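The Long Lesson of the Gray Box

In a former furniture store in Flernholm, a small team is teaching a machine to pick things up, one example at a time

The first thing I noticed at Drireo was how quiet it is. I expected noise from motors, because I had seen factories before. What I heard was mostly a soft click, then a pause of a few seconds, then another click. It is the sound of a gripper closing on a block of wood.

Drireo rents the ground floor of a former furniture store near the harbor in Flernholm. The company does not build robots. It buys them, and it tries to teach them to handle objects that nobody has placed carefully in advance. A conventional robot in a car factory knows exactly where the part will be, and if you move the part by the width of a thumb, it will close its fingers on air. The people here want a robot that looks first and then decides.

For this the robot needs examples, a large number of them. The learning system, which the team calls Flatedura, knows nothing about wood or boxes when it begins. It receives camera pictures together with a record of what the arm did and whether the fingers came up holding something. After enough of these it starts to guess which grasp will succeed. If the examples are poor, the guesses will be poor too, and so most of the working day is spent on the examples.

I visited on a Tuesday in May. The morning shift had started at 7, and when I arrived the operators were already on their second batch. A batch is up to 700 attempts. The arm goes down into the box, tries for a block, lifts it, and lets it fall back in. Then the blocks lie in a new position and the next attempt can begin. Some attempts are made by the machine alone. Others are guided by an operator who moves a hand controller, and those are the ones the team values most, as a person will choose a grasp that the system would never try.

The arrangement on the table is simple, and I think this surprised me more than anything else. I had imagined a laboratory with glass walls. The robot works over an ordinary tabletop, and the box is held with spring clamps of the type you can buy in a hardware store.

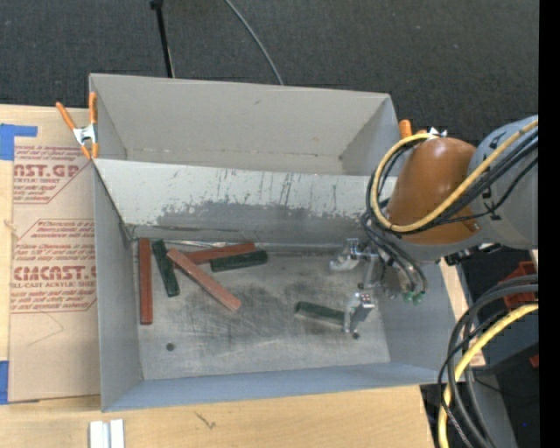

The picking box at Drireo, with six blocks in two colors and the gripper at the right. The sloped inner walls carry the smudges and scuffs of use.

The slope of the walls has a purpose. In an early version the walls were straight, and blocks often came to rest tight against them, where the fingers could not get around the wood. With the slope, a block has a better chance of sliding back toward the floor of the box. It does not always do so. A block lying along a wall is still one of the hardest cases, and the operators have a rule that they must not move it by hand. If they helped, the system would never meet the problem in its lessons, and it would meet it later in a warehouse.

There is another hard case, when one block rests partly on another. A person understands at once that the upper one should be taken first. The system has no such idea. In the early recordings it went for the lower block again and again, lifted it a little, and lost both. I was shown several of these failures on a screen, one after the other. They were painful to watch, a little like watching somebody try to open a door in the wrong direction. But the failures are kept. The team told me that they throw away only the attempts where something was broken in the recording itself — a camera that stopped, or a file with no ending.

Every attempt gets a label. The computer gives the first one, from the distance between the fingers after they close. A person then checks it, and this is slow work. On the day of my visit, 1,824 attempts were waiting for a check, and two people were sitting with them. They look at a short clip, press one key for a good grasp and another for a bad one, and go on to the next. The difficult ones are in between. What do you press when the gripper lifts the block but holds it by one corner, so that it turns and hangs? The guide for labelers has 21 pages, and I was told that a large part of it is about this kind of doubt.

The guide was written together with Gatchalian, a packing company in the same town that hopes to use the finished system. Gatchalian has its own opinion about corners. For its purposes, a block that hangs and turns is a failure, even if it never falls, as it cannot be set down straight in a carton. Drireo at first counted it as a success. They discussed it for some weeks, and then a third label was added to the guide. All the old recordings had to be checked again.

I asked why they use wooden blocks when the customer packs quite different things. The answer was practical. Blocks are cheap, they survive being dropped all day, and their shape is simple enough that a mistake is easy to understand. Two colors help the labelers to tell in the clips which block was taken. Softer and rounder objects will follow after the summer, and the team expects that the results will get worse for a time.

In the afternoon I was allowed to try the hand controller. My first attempt missed the block. The second pushed it against the wall, and the third lifted it for a moment before it slipped. The operator beside me reached over to save all three, and asked if I wanted to continue until the end of the batch.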